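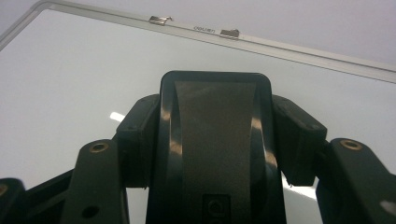 화이트보드를 고를 때 대부분은 판의 크기와 가격부터 본다. 그런데 교체 사유를 들여다보면 판면이 먼저 망가지는 경우는 생각보다 적다. 사무가구 관리업체 Staswood가 한 해 동안 접수한 화이트보드 점검 기록은 2,283건이다. 가장 많이 적힌 항목은 프레임 모서리의 벌어짐과 걸이 부품의 변형이었고, 잔상과 긁힘은 그 뒤였다. 이번 호에서는 판 바깥쪽, 곧 테두리와 모서리 캡, 클립을 다룬다.

프레임의 구조

일반 사무용 화이트보드의 테두리는 대개 알루미늄 압출재다. 단면에는 판을 끼우는 홈이 있고, 바깥쪽에 얕은 골을 여러 줄 넣은 제품도 많다. 골은 얇은 벽 두께로 휨 강성을 보태고 손이 닿는 면의 잔흠집을 덜 드러나게 한다. 단점은 먼지다. 마커 가루가 골에 쌓이면 마른 천으로는 빠지지 않으므로, 물기를 짠 극세사 천을 골 방향으로 밀어 닦고 마른 천으로 마무리한다. 알칼리성 세제는 산화 피막을 흐리게 만들 수 있어 권하지 않는다.

압출재 네 개를 잇는 방식은 두 갈래다. 45도로 잘라 맞대는 방식은 외관이 깔끔하지만 절단 오차가 그대로 틈으로 나타난다. 둥근 플라스틱 캡을 끼우는 방식은 오차를 캡이 덮어 주고, 모서리를 부딪혔을 때 캡만 갈 수 있다. 회의실 사이를 자주 옮겨 다니는 보드라면 후자가 관리하기 쉽다. 캡을 뺄 때는 레일과 나란한 방향으로 당긴다. 비틀면 안쪽 삽입부가 부러지고, 부러진 조각은 레일 속에 남아 새 캡이 들어가지 않는다.

눕혀 놓고 하는 점검

벽에 걸린 상태에서는 판의 휨을 판단하기 어렵다. 자중과 걸이 위치에 따라 프레임이 당겨져 있기 때문이다. 점검은 보드를 내려 평평한 탁자에 눕힌 다음 시작하는 편이 정확하다. 탁자 위의 부스러기를 먼저 쓸어 낸다. 작은 알갱이 하나가 판 밑에 끼어도 네 모서리의 높이가 달라진다.
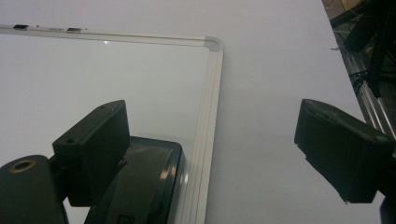 탁자에 눕힌 화이트보드. 알루미늄 레일이 둥근 회색 플라스틱 모서리에서 만난다.

순서는 다음과 같다. 네 모서리를 차례로 눌러 들뜨는 곳이 있는지 확인한다. 긴 레일에 곧은 자를 대고 틈을 본다. 1미터당 2밀리미터를 넘으면 프레임 교정 대상, 3밀리미터를 넘으면 교체 대상으로 분류한다. 이 수치는 Staswood의 내부 기준이며 제조사마다 허용치가 다르다. 끝으로 판면을 비스듬히 보면서 조명이 비친 모양이 일그러지는 자리를 찾는다. 반사가 물결처럼 흔들리면 심재가 습기를 먹었거나 접착이 떨어졌을 가능성이 있다.

클립과 자석

레일에 물리는 금속 클립은 종이를 고정하거나 보드를 거는 데 쓰인다. 두 용도의 부품이 비슷하게 생긴 경우가 있어 혼동이 잦다. 종이용 클립에 보드의 하중을 걸면 꺾인 탭이 서서히 펴진다. 걸이로 쓸 부품은 반드시 포장에 허용 하중이 적힌 것을 고르고, 좌우를 같은 규격으로 맞춘다.

알루미늄에는 자석이 붙지 않는다. 레일 위에 자석이 버티고 있다면 안쪽 강판의 힘을 빌린 것이고, 유지력은 판면 중앙보다 약하다. 무거운 도면을 걸 때는 레일이 아닌 판면에 붙여야 한다.

설치업체 Penov가 관리하는 공유 사무실 Plosovstead에서는 보드 27개의 클립 위치를 통일했다. 레일 끝에서 같은 거리에 표시를 해 두고 그 자리에만 끼우는 방식이다. 보드를 옮겨도 벽의 고리와 간격이 맞아 설치 시간이 줄었다는 것이 업체의 설명이다. 표시는 유성펜 대신 얇은 띠지를 쓴다. 레일에 인쇄된 상표 글자는 용제에 지워지기 쉬우므로 유성펜 자국을 닦을 때 그 주변은 피한다.

보관

쓰지 않는 보드는 세워 두되 긴 변이 바닥에 닿게 한다. 여러 장을 겹칠 때는 클립을 모두 빼고 사이에 발포 시트를 끼운다. 클립을 단 채 겹치면 앞 보드의 판면에 눌린 자국이 생기며, 법랑 표면이라면 그 지점에서 유리질이 깨진다. 빼낸 클립은 봉투에 넣어 보드 뒷면에 붙여 둔다.

관련 기사
마커 잉크의 잔상, 어디까지 지워지나
법랑과 도장 강판: 판면 재질 비교
회의실 탁자 상판의 흠집 등급
Asante 이동식 스탠드 조립 점검표

사무환경 편집부 | 기사 문의 및 정정 요청은 편집부로 | 무단 전재 및 재배포 금지 | 맨 위로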